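Pale Colors on a White Table
Gallery – Sulemana Kitchen Library, Brellum

Home | Borrow | Gallery | Drop-off | Contact

Posted 10 March 2024 by Wumpini Adjei

This page is about the pastel tableware on the lending shelves and what goes well with it. People ask about it more than anything else we have, usually because they are setting a table for a shower or a kid's birthday and don't want to buy a whole set for one afternoon. I have put the notes in order by piece so you can skip to what you need.

The pieces came in over the winter, most of them in January, when the Prorkberg store on Mill Road cleared its back room and let us have the open boxes. Some had lost their labels. I sorted by color first and by shape second, and that is still how they sit on the shelves.

Lavender

The lavender plates are flat and round. They are good for cake, sandwiches and cut fruit. They are not good for anything with sauce, which runs to the edge as soon as you pick the plate up. For pasta or salad with dressing, ask for the white bowls.

The color is very light. In the evening under a warm bulb it can look gray, and a few borrowers have thought they were given the wrong set. By a window it looks purple again. If your party is after dark, I would put something yellow close by.

Lavender plates go out in stacks of eight. Please keep the paper sheets between them and send the sheets back with the plates. I reuse them.

Light blue

The light blue cups are the ones that go missing. They get mixed in with the borrower's own cups and turn up weeks later, so check the dish rack before you pack the box. We can lend 24 at a time.

They look best next to white or pale yellow. Next to the lavender they are close enough in strength that neither one stands out, and I like that on a busy table. A few people have told me they find it washed out. Try one of each together at the counter before you decide.

Pale green

The big oval colander is pale green with a dense grid of small holes in the middle and a smooth rim. It was not meant as a serving piece, but it gets borrowed as one. Rinse the grapes or berries in it, let it drain over the sink, then set it on a folded towel in the middle of the table. The towel should be folded twice. One layer soaks through.

It takes up a lot of room. On a small table, put it at one end with the plates at the other, or leave it on the counter and let people come to it.

Darker green

We have a few green odds and ends that don't match the colander. They are a stronger color and I keep them on a separate shelf. One or two on a table are fine as an accent. With more than that, the pale green starts to look faded.

Fruit with the pastels

Fruit does most of the work on a table like this. The dishes are all soft in color, and a strawberry is the strongest red you are likely to put near them. Leave the green tops on. A banana is closer to the dishes in color, so it fills in space without pulling your eye to it. I don't arrange any of it much. A row of fruit looks like a store counter, and fruit piled on the plate hides the plate.

Strawberries straight on a tablecloth will leave marks if they are ripe. Put them on the bare table or on a plate.

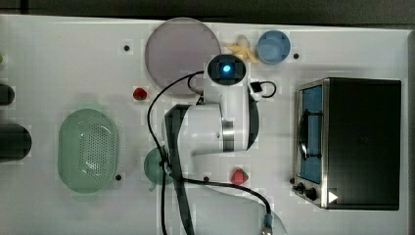

White is the background I recommend for all of these colors. We have white cloths in two lengths, but a plain white tabletop does the same job and you don't have to iron it. On dark wood the lavender looks nearly white and the light blue looks stronger than it is. On a patterned cloth you lose the pale green almost completely.

If you only have a dark table, borrow the long cloth and let it hang over the ends. It covers most dining tables. For a folding table, the short one is enough.

Pale yellow

I get asked for yellow plates and we don't have them. Prorkberg had a few in the back room, but they were chipped and I turned them down. What we do have is a small stack of yellow napkins, cotton, washed often, with a stain on one that I point out to everyone who borrows them. Folded under the forks they do the job.

Lemons work too, if you have them. So does a cheap bunch of daffodils in one of the cups, and at the end of winter that costs less than any tableware.

Setting out for a small group

For eight people, take one stack of plates, a box of cups, the colander and the short cloth. Put the plates at the end where people will come in, with the cups at the far end so the two lines don't meet. The colander goes in between. Leave a gap wide enough for somebody to put down a plate and pour a drink. That gap is the thing most people forget, and they end up moving dishes during the party.

Kids can set this table. Everything on it is light enough for them to carry, except the drinks.

Setting out for a large group

The largest order I can fill from the pastel shelf is 80 place settings, and that uses nearly everything. The colors will be mixed. I do not hold back a matched set for anyone, and I would rather tell you now than have you find out when you open the boxes.

Mix them on purpose. Lavender next to white, then lavender again, with the blue cups spread evenly down the table. If you put all of one color at one end, it looks like two parties that got the same room.

Book the large order well ahead and bring a second person to help load. The boxes are heavier than they look – the plates especially.

Washing and sending back

Wash everything by hand in warm water with ordinary dish soap. Please don't use a scouring pad on the pale colors. The scratches don't show at first, but they hold tea and coffee and then they show very well.

The colander needs a brush. Small holes catch berry seeds and bits of rice, and if they dry in there it takes me a long time to get them out. Run the brush over it from both sides while it is still wet, then hold it up to the light.

Berry juice on a plate comes off with baking soda and a damp cloth. Leave the paste on for a few minutes and wipe. I have done this many times and have not lost a plate to a strawberry yet.

Dry everything before it goes back in the box. Damp cardboard falls apart, and we are short of boxes.

What is labeled and what isn't

Pieces marked Herkosero on the shelf card belong to the older set, which was here before I took over the library. The lavender in that set is slightly pinker. If you need a close match, don't mix the old set with the new. From across a room you would never see the difference. Side by side on a white cloth, you will.

Nothing is marked on the bottom. I tried stickers and they came off in the wash, then I tried paint and did not like how it looked. The count on the lid of the box is what I go by now, so please check it when you pick up and again when you pack.

Breakages

Tell me. There is a small charge for a broken plate or cup, listed on the counter, and no charge for a chip you found when you opened the box, as long as you let me know before you use it. Chipped pieces go to the garden group for plant saucers.

Borrowing from this page

Write down the color, the piece and how many you want, and leave it in the book at the front desk or on the phone line, extension 2372. I go through the messages in the morning. Loans run for about a week, and you can keep things longer if nobody has asked for them next.

If you have questions about a color, come in and look at it. The shelves are on the left past the baking pans – lavender at the top, blue in the middle, green at the bottom. There is a table by the window where you can lay a few pieces out together in daylight.

More galleries
Baking pans and cake stands
Glass pitchers
Winter table, dark colors
Picnic boxes

Back to top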